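Local Government and Elections > Complaints and Ethics

Council member accused over a contract, and the party says it is an "internal matter." What can a resident do?

Shewit Teshome
Posted Jul 5, 2020

I live in Gornley and would like to know what my options are, if I have any. One of our council members has been accused of helping a company called Flidlow get the street sweeping contract. The accusation is that his brother-in-law does paid work for Flidlow and that he never mentioned this before the vote. He voted yes and the contract passed by one vote. It runs for 3 years.

He is also chair of the county party. When the local paper asked the party for a comment, the spokesperson said it was an internal matter and they would not discuss it. I wrote to the party myself and got the same sentence back, more or less word for word. I then called the council member's office and was told to contact the party. So each of them is sending me to the other.

I am a registered voter in the same party but I have never been to a meeting and I don't pay dues. I don't know if he did anything wrong. The brother-in-law may have nothing to do with that side of the company. I would just like somebody whose job it is to look at it and give an answer in writing.

My questions are these. Does the party get to decide this? Is there a city office that handles it? Do I need proof before I complain? And can I get in trouble if it comes out that he did nothing wrong? The council goes on break in August and I would like to have something filed before then if that is possible.
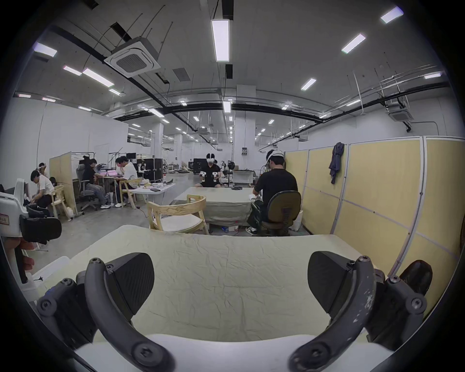 I should add that I have read the meeting minutes on the city site. They show the vote and the names, and nothing else. There is a video of the meeting but the sound drops out during the contract item. I don't have the contract itself. The agenda says it is "available on request" but does not say who to ask.

I am not looking to get him removed, and I don't want to talk to the newspaper. I work for a company that does some business with the city, and I would prefer to keep my name out of it if I can, but I will sign something if that is the only way.

3 replies

Amanuel Alemneh

You have two separate things here and they are being mixed up, possibly on purpose.

The first is his job as party chair. A party is a private organization in most respects. If the question is whether he should stay on as chair, the party decides that under its own bylaws, and it can refuse to talk to reporters or to you. As a registered voter you may have some right to attend meetings or vote for precinct officers, depending on the state. You usually don't have a right to see the results of a party review. Ask for a copy of the county bylaws. They are often on file with the state party or the county election office, and they will tell you who can bring a complaint. Some only accept them from elected precinct officers, so you might have to ask yours to do it.

The second is his vote on the council. The party has no say over that at all. Whether he should have disclosed a family tie, or stayed out of the vote, depends on state law and on the city code. The answer will be in a chapter called something like "Ethics," "Conflict of Interest" or "Standards of Conduct." Look for the definition of "family member" or "relative" first. In some codes a brother-in-law counts and in others only a spouse, child or someone living in the household does. If he is not covered by the definition you may find there was no violation, even if it looks bad.

Then look at what kind of interest has to be disclosed. Owning part of a company is nearly always included. Being paid by the company for unrelated work may or may not be.

For the records, write to the city clerk. Don't go through the council member's office. Ask for:

The signed contract with Flidlow and any attachments.
The bids or proposals from the other companies.
The scoring sheets, if the city scored them.
The staff report that went to the council before the vote.
The council member's financial disclosure forms for the current year and the year before.
The original audio of the meeting, if it is kept separately from the video.

Keep it to things that exist on paper. If you write "please explain why Flidlow was chosen," they can say that is not a records request. Put a date on it, keep a copy, and ask for the fee estimate before they start copying. In a lot of states you don't have to say why you want the records, and some let you ask without giving your name, though you will need an address or email they can send things to.

On filing the complaint: find out whether Gornley has its own ethics officer or uses the county or the state. Small cities often don't have one. The clerk has to be able to tell you which body takes complaints. You normally don't need proof. You need to state what you know, how you know it, and which section of the code you think applies. Many of these forms have to be signed under oath, so stick to what you can stand behind. Write "the newspaper reported that" when the newspaper is your source. Do not write that he took money or did a favor unless you have seen something that shows it.

If you report in good faith and it comes to nothing, that is normally the end of it. People get in trouble for making things up, or for talking publicly about a complaint in places where it has to stay confidential while it is open. Check that rule before you post any more details here.

Because of your job, I would spend an hour with a lawyer who does local government work before you sign. Protection for people who report things varies a lot, and it often covers city employees and leaves out people who work for contractors. 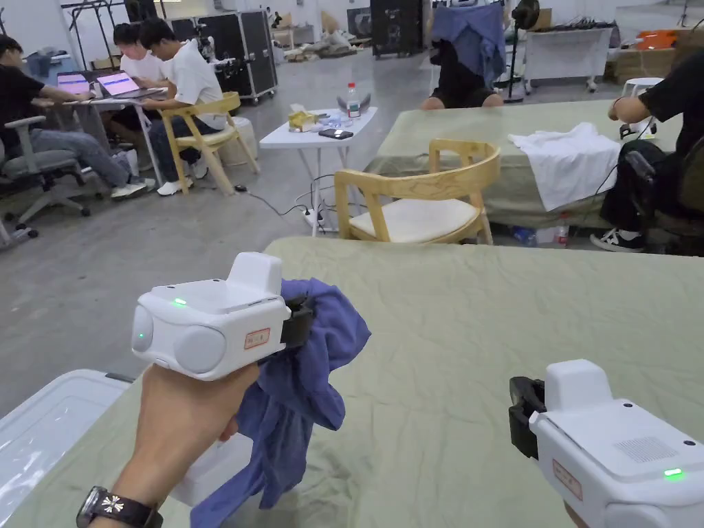
A hand-held gripper closed on a blue cloth.

One more point on timing. A council break doesn't usually stop the clerk's office from working, so I would not rush on account of August. There can be a deadline for complaints counted from the date of the vote, though, and that is the one to look up. I have seen 12 months and I have seen longer.

plameck_road_reader

Just go to the meeting and ask him in public comment. He can't hide from that. They did this in our town over the Bogale parking lot and the whole thing got voted on again. All of them are the same anyway, both parties.

Amanuel Alemneh

Public comment is fine, but council members generally don't have to answer questions during it, and the speaker's name goes in the minutes. She said she wants to keep her name out of it.

gornley_precinct_4

I am a precinct officer in the county, not in Shewit's precinct. I won't say anything about the person involved, but I can help with the process.

Our bylaws let any precinct officer put a written question to the executive board, and it takes 2 officers to get it on the agenda of a regular meeting. The board can hear it in closed session. It has to report that it heard the item, but it does not have to report what was said. So the "internal matter" answer is allowed as far as the chair position goes. It isn't much of an answer for the council vote, and I agree with Amanuel on that.

For the records, the clerk's counter is on the first floor at city hall and the form is one page. There is a box for email delivery. Check it, or they will mail paper and charge you for it. My last request was for zoning maps and it took 4 business days, but contracts may be slower if the attorney has to look at them first.

The city has no ethics officer of its own. When I asked a while back, the clerk told me complaints about council members go to the state and gave me a printed sheet with the address. Ask for the same sheet in case it has changed.

Shewit Teshome

Thank you. I found the chapter in the city code. "Relative" includes in-laws, but the part about paid work is hard to follow, so I will ask for the disclosure forms first and decide after I have read them. I sent the request to the clerk this morning with the email box checked. I left off the item about the scoring sheets by mistake and will send that one separately.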